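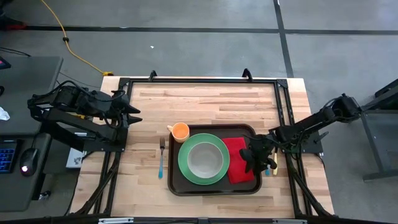
*The two-arm table-setting cell at Vovbridge, with the tray, plate, bowl and cup used in its daily check.*

Vovbridge says its table-setting cell now runs through a full shift without a technician standing next to it. The maintenance log tells a less cheerful story.

The cell is a pair of black servo-driven arms mounted on either side of a butcher-block tabletop, and it was put back into service in March after a string of joint faults. According to the log, the crew has replaced 8 servos since then, most of them in the wrist, where the cables loop over the joints and get tugged every time an arm folds back. The new routing leaves more slack. Whether it leaves enough is another question, and the log doesn't go far enough to answer it.

Younes Benkirane, who looks after the hardware, is fairly blunt about the fix. "We moved the cable ties and the faults went down," he said. "I wouldn't call it a redesign."

Each morning starts with the arms powered off while someone checks the finger screws and the clamps by hand. Then both arms are sent to a home position and put through a set of moves over a tray of dishes, with a fork laid on the wood to the left of it. If either gripper misses its mark, the offsets are measured again and the check starts over from the top.

The company's favorite number is 95, the percentage of checks passed on the first try. It comes from 807 checks, but Vovbridge left out any that were stopped by hand, and it would not say how many there were. An earlier figure, before the rewiring, was 74 percent. Ayman Ait Brahim, who keeps the log, confirmed that stopped checks were counted as failures back then, so the two numbers don't measure the same thing.

There is also the matter of spares. The servos come through Cordeiro, and Benkirane said he has taken parts from a second cell, known in the shop as Huron, when an order ran late. Huron has been down ever since.

Vovbridge plans to offer the cell to cafeteria operators later this year. It has not published a service schedule or a price for replacement joints.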